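Change at the top at Geller

2019-03-14

Share this post | Print | E-mail | 4 comments

I have worked at Geller for nine years, most of them in scheduling for the Pravville plant. I don't usually write about work here, but the news is public now and a few people have asked me what I think, so I'll put it down in one place.

Quyên Đinh is stepping down as chief executive in April. Xuân Chu, who ran operations before leaving for Lưu, is coming back to take the job. The letter to staff was short. It thanked Quyên, gave the month, and said the board had voted for the change. It did not say whose idea it was.

For those who don't follow kitchenware, and I assume that is most of you, Geller makes plates, trays and storage jars, and sells them mostly through other people's stores. We have around 300 employees. Lưu is a bigger company in the same line. Xuân went there two years ago and I don't think many of us expected to see that name on a staff letter again.

The background is the Ernar business. Ernar was a small subscription company that Geller bought under Quyên. Customers paid monthly and got a box of tableware each season. The idea was that we would have our own customers and would stop depending on a few store chains that can cut an order with a phone call. I thought it was a reasonable idea then and I still do. The trouble was that it was bought with borrowed money, and the boxes cost more to pack and ship than the plan said they would. Returns were also higher. A chipped plate in a store is one plate. A chipped plate in a subscription box is a replacement, a second shipment and often a canceled account.

From where I sit, the effect was mostly on the calendar. Store orders are large and come early. Ernar orders were small, changed late, and had to ship on a fixed date. We ran short batches between the long ones, and every switch on the line cost us part of a shift. I raised this more than once, and so did people well above me. Quyên listened, I will say that. We got a second packing area out of it, and that helped for a while.
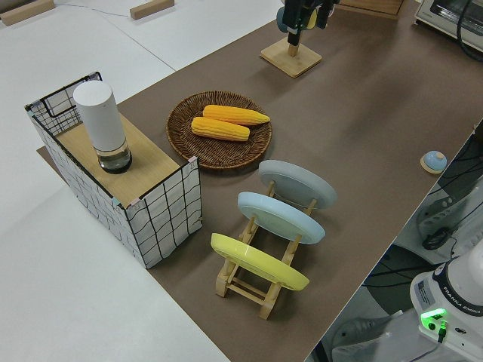
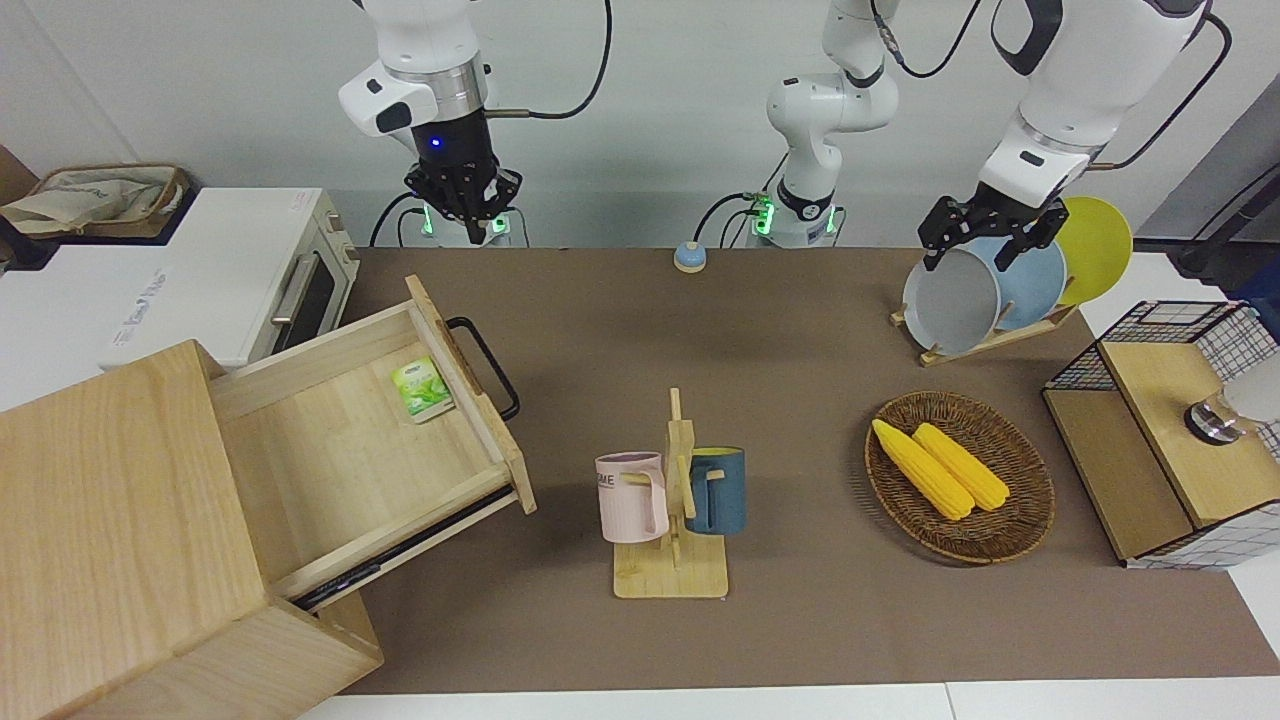

Corn on a wicker tray in the first, a gray plate in the dish rack in the second.

Now to Xuân. People outside the company are calling this a return to the old days, and some inside are hoping for exactly that. I'm less sure. When Xuân ran operations the plant was calmer, but there were also 19 product lines that hardly changed from one year to the next, and the stores were already asking for more. Going back to that list would not fix much. The store chains have their own brands now, and some of those are made by Lưu. Xuân would know more about that than any of us.

What I expect is that Ernar will be sold or made much smaller. The letter said all parts of the business would be reviewed, and that is the part that costs the most for what it brings in. If it is sold, I hope the people who came with it are looked after. They were good to work with, and they didn't set the price we paid for them.

I also expect the head office to shrink. There are two teams doing customer reporting, one for stores and one for Ernar, and they don't use the same software. I have spent a lot of mornings copying numbers from one format to the other. I would not miss that, although I understand that somebody's job is attached to it.

A friend asked if I was worried about my own position. A little. Scheduling is needed whoever is in charge, but I've seen enough changes to know that being needed and being kept are separate questions. I updated my resume over the weekend and then put it away. The mortgage is manageable and I have some savings, so I'm not going to make any decisions before summer.

One thing I do think was handled badly is the timing. The trade press had the story before we did. I read it on my phone in the parking lot, and the staff letter arrived after lunch. By then everyone had read three versions of it, including one that had Xuân starting right away. A company our size should be able to send an e-mail to its own people first.

Quyên is coming to the plant before leaving, to say goodbye to each shift. I plan to go. We didn't agree on the batch sizes, but I was always told the reason for a decision when I asked, and I have had managers who wouldn't do that.

I'll write again when there is a decision on Ernar. Please don't ask me in the comments about the sale price or about names on any list. I don't know them, and I couldn't post them if I did.

Filed under: work

4 comments | 11 shares | Print this post | E-mail to a friend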